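Plastel Trail Shoe -- Black Lug Outsole

Back in stock for August, most sizes. Half sizes are patchy, check the drop-down before you get attached.

Plastel's everyday trail shoe. Black rubber sole, chunky rounded lugs packed close like cobbles, thin white midsole edge. Made for gravel, wet grass, the muddy bit behind the parking lot. Okay on sidewalk too -- a little noisy on tile.

Weight: 270 g per shoe (mens 9)
Lug depth: see size chart, it varies a bit
Insole: pulls out, replace with your own if you like
Fit: true to size, narrow at the heel
Break in: 2 or 3 short walks, then go

Ships in the Plastel shoebox, red outside and white inside. Please keep the box untill you're sure about the fit. We can't take a return without it. 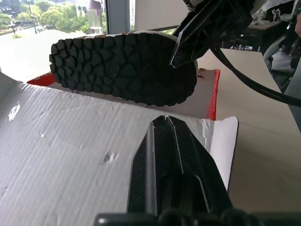 Box a little dented or creased? Fine, still counts. Just fold the flaps back in and tape over the lid, not over the label.

Open-box pairs are listed seperately at 15% off. Tried on indoors or used for display, so expect specks or light scuffs. Same return terms. No choosing which pair you get, sorry.

Cleaning -- stiff brush, cold water, stuff with newspaper. No dryer. No bleach on the white edge, it goes yellow.

Goes with: Sorkier crew socks, Todorova wax laces (black or tan), Clurkevden gaiters. Gaiters need the small hook, sold with them.

Over 2,000 pairs sold through this page so far. Size 8 goes first every time. Order before noon, goes out same day. Exchanges free, one per order.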